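Fruta de peluche para cocinar de mentira

Las cocinas de juego se llenan de telas, fieltros y cazuelas de verdad, y los mayores acabamos sentados a la mesa

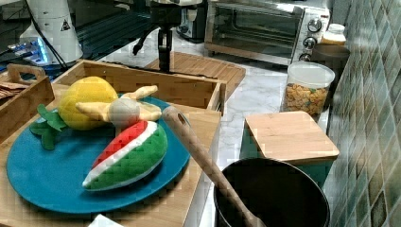

Piña, plátano y sandía de peluche, servidos en plato azul verdoso junto a una olla negra.

Hay meriendas que no manchan, no engordan y no se acaban nunca. En mi casa empezaron en abril, con un plátano de trapo que me traje de Zamani, una tiendecita de la calle de atrás donde entré a por hilo y de la que salí, como suele pasarme, con cualquier cosa menos con hilo. Me costó 12 euros y pensé que era mucho dinero para un plátano. Hoy, con más de 21 piezas repartidas entre la despensa y el cesto de los juguetes, he dejado de echar cuentas.

La comida de peluche tiene algo que la de plástico no ha tenido nunca, y es que apetece cogerla. Se aprieta, se lanza por el pasillo, se duerme con ella si hace falta. La piña amarilla, con su penacho de hojas de fieltro verde, es la reina indiscutible del frutero, y eso que las hojas se desparraman por donde quieren y no hay plato que las contenga. El plátano viene ya pelado, con las cuatro tiras de piel abiertas como una estrella, y la sandía es una cuña de borde rojo, franja blanca y cuadritos verdes que a mi hija pequeña le parece, según el día, una sandía o una porción de pizza.

Durante un tiempo busqué la cocinita perfecta. Miré la de Nostine, preciosa, con su horno diminuto y su grifo, y la de Kirnolus, que se pliega y cabe detrás de una puerta. Al final no compré ninguna de las dos. Los niños querían la encimera de los mayores, la olla negra de los mayores y la cuchara o espátula larga de madera que no cabe en ningún cajón, así que les cedí un rincón con una tabla clara y un par de bandejas de madera – siempre con el fuego apagado, claro está – y ahí se ha quedado el restaurante.

El menú cambia poco. De primero suele haber sopa de piña, de segundo sandía a la plancha y de postre otra vez sopa, por si alguien se ha quedado con hambre. La vajilla es la de diario, porque un plato de verdad, con su peso y su color, le da al juego una seriedad estupenda, y los cocineros aprenden a llevarlo con las dos manos.

Si se anima usted a empezar, mi consejo es que compre poco y variado. Con 4 piezas bien escogidas sobra para una tarde entera, y conviene que sean de tamaños distintos, que quepan en una mano infantil y que no lleven botones ni adornos sueltos. En el mercadillo de Clerkent vi este verano un lote completo, con verduras y quesos, por 49 euros, y estuve dándole vueltas un buen rato – los quesos eran una maravilla, con sus agujeros y todo – hasta que me fui con una sola berenjena en el bolso.

En cuanto a la limpieza, mire siempre la etiqueta. Nosotros lavamos las piezas a mano, con agua templada y una gota de jabón suave, y las dejamos secar a la sombra sobre una toalla. El fieltro agradece que no se le frote demasiado, y las hojas de la piña se peinan luego con los dedos mientras todavía están húmedas. La berenjena de Clerkent pasó así su primera noche en casa, y a la mañana siguiente ya estaba en la sopa.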